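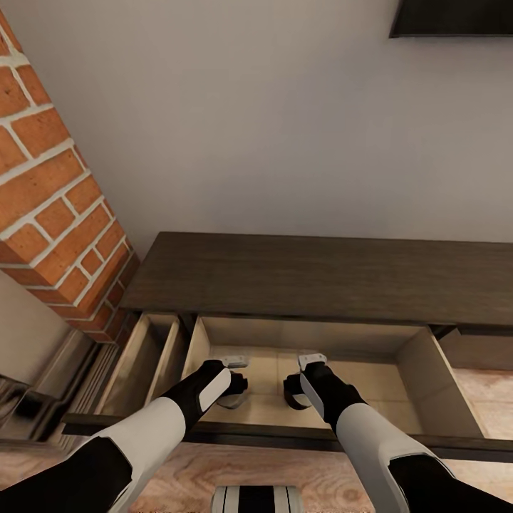
Gaveta aberta, interior bege claro, frente escura.

De: Tassanee Saengthong
Para: lista Mesas e Bilhar
Assunto: Re: pano da mesa Halás, medidas e tampo

Bom dia a todos,

Agradeço muito a resposta do Davoud. Peço desculpa pelo meu português, escrevo devagar e com dicionário.

Davoud Moradi escreveu:
> Tassanee, antes de encomendar o pano confirma se a mesa é de 7 ou
> de 9 pés. Mede só a superfície de jogo, de tabela a tabela, sem
> contar a madeira. E diz-nos se a ardósia é de uma peça ou de três.
> O tampo de jantar que tens é da Kevton?

Medi ontem à noite. A mesa é de 7 pés e a ardósia é de uma só peça. O tampo não é da Kevton, comprei-o em segunda mão a um senhor de Herkbridge. Ele vem em 4 partes e, quando está montado, uma delas fica um pouco mais alta do que as outras. Coloquei feltro fino por baixo, mas o prato ainda balança nessa junta.

Tenho então duas perguntas. A primeira: o pano Zesitum, que custa 61 euros o metro, é demasiado rápido para uma mesa de família? Os meus filhos jogam com bastante força e eu preferia um pano mais lento. A segunda: devo retirar as tabelas antes de tirar o pano velho, ou é possível soltar só os agrafos do lado de baixo?

O técnico pode vir na segunda-feira, mas pediu-me que o pano já esteja em casa. Se alguém tiver um resto de pano verde para eu comparar a cor, pago os portes com todo o gosto.

Com os melhores cumprimentos,
Tassanee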